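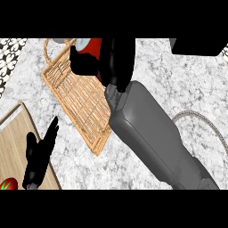
11 Jun 2019

Stone sealer trial, Clinmont shop, bench 2.

Continued from the May entry. Question is still whether the Vester penetrating sealer holds up against oil on honed white marble, or whether we go back to the Gowda product for countertop jobs. Four offcuts from the same slab, all honed, all wiped down with acetone and left overnight before coating.

Coupon A - bare, control.
Coupon B - Vester, one coat.
Coupon C - Vester, two coats, 40 minutes between.
Coupon D - Gowda, one coat per label.

Shop at 82 F most of the day, warmer than I wanted. The Vester flashed off fast on B and left a faint haze along one edge. Buffed out with a dry cotton rag and a little fresh sealer. C did not haze, probably from wiping the excess sooner. Note for next time: do not let it stand on the surface past the dwell time when the shop is this warm.

Spot tests: olive oil, black coffee, lemon juice, red wine. One drop each, covered with a watch glass, 40 minutes, then blotted and rinsed with water.

Oil: A dark spot, clearly visible after rinsing. B slight darkening. C none that I could find under the raking light. D slight, same as B or a little less.
Coffee: A tan ring. B, C and D clean.
Wine: A stained. B faint pink at the center, C clean, D clean.
Lemon: etched all four. Expected, a penetrating sealer does nothing for acid. The etch on C feels the same as on A under a fingernail. We should keep saying this to customers in writing, the Edora job came back over exactly this.

Tried a baking soda poultice on the oil spot on A, taped under plastic. Leave it until it is fully dry before judging.

Water bead test is not worth recording again. B beads as well as C and still took the oil, so beading tells us very little about the coating.

Going with two coats of Vester on honed work for now. Polished samples still to do, and I want a repeat of D with a second coat before calling it a fair comparison - the label allows one, I just ran out of offcut.

To do:
Cut more coupons from the gray-veined slab.
Check lot number on the Gowda can, the old one may be past date.
Move the drying rack away from the compressor, there was dust on D.
Order watch glasses, one chipped.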